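Maricruz Chávez
A long thread about painting a room white, for everyone who asked after the last post (get a coffee, I go on a bit)

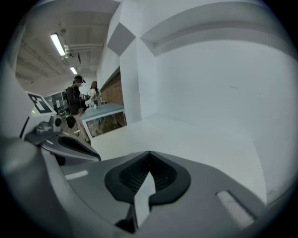 I've been wanting to write about the upstairs room at Ponstead ever since we finished it, and I kept putting it off until I had all my paint notes in one spot. They are now in one spot! The short version is that we went white on nearly everything, most of the walls, the floor, the ceiling panel, and I love it more every week. The thing I'd ask you to look at is the angled panel up where the walls meet. It's white like everything around it, and yet the face of it reads as a proper gray, a kind of diamond, and all of that is shadow.

I bring up the shadow first as it's what surprised me most. Three of you wrote to ask what gray I'd used on the ceiling. There is no gray paint on that panel. It's one can of white, and the angle does the rest.

So, the white. I wanted a soft one and Petrică wanted a bright one, and we had sample squares up for most of February while we argued very politely about it. In a room this tall a soft white went a little yellow toward the top in the afternoon, at least to my eye. We went with the bright one. Petrică has been gracious about being right.

Money, as I know that's what most of you came for. The budget was 500 dollars for paint and supplies. 300 went on the walls and ceiling and 200 on the floor, and I spent it to the last dollar. We already had brushes and drop cloths, so add those if you're starting with nothing.

The ceiling came first, then the big overhead piece – beam, soffit, I've heard both and I say beam – then the walls, and the floor last of all. I'm sure you can do it in some other order but I wouldn't want to be there.

The beam was the fussy part. It's thick, and it has an underside you only notice when you're lying on the floor resting your neck, which I did a lot. I missed a whole stretch of it on the first go. If you have anything like it, paint the underside before the front, and then go and look at it again at a different time of day.

Walls: 2 coats, with a full night between them. I tried to cheat on the smallest wall and put the second coat on after supper, and the roller started lifting the first one. I had to sand that patch and do it over. My own fault, and Corina had told me so that very morning.

Yes, there's a little dark mark on the big wall, out toward the middle. I see it too! I've got the leftover wall paint and a small brush set aside for it and I keep walking past them. A big plain wall is very good at showing you one small thing.

Floor. This is the one people have feelings about. A white floor in a room you use! I had feelings about it too. It does show things, mostly hair and thread and whatever came up the stairs on somebody's shoes, but I find I sweep more often and scrub less, and it takes me a few minutes with the wide broom.

What the floor does for the light is worth the sweeping. It throws everything back up, so even the corners are easy to read in. Lorcan came by on a properly dark, rainy morning and reached for the lamp switch out of habit and then sort of forgot to press it.

A few things I'd do differently. I'd fill and sand all the corners before opening a single can. I'd buy one more roller sleeve than I thought I needed. And I'd write the name of the white on the lid AND on a piece of paper, as my lid is now completely covered in the white in question.

Somebody asked if it feels cold or like a clinic. I worried about that, and for the first couple of days I think it did, a bit. Then the sun came around and it had pinks and blues in it that I'd never seen in there before. My plan was to hang a big cloth on the right-hand wall to warm it up, and I've gone off the idea. I like it plain.

Anselmo wants to do his stairwell the same way and has asked me to come over and help. I said yes before I remembered how high his stairwell is. If any of you have painted one, please tell me how you set up the ladder, I'd love to hear it before I'm standing at the bottom looking up.

Okay, that's everything from the notebook. Questions welcome, I'll get to them after dinner – and if it's about the floor paint, ask me how long I waited before walking on it, as I have a whole other post about that.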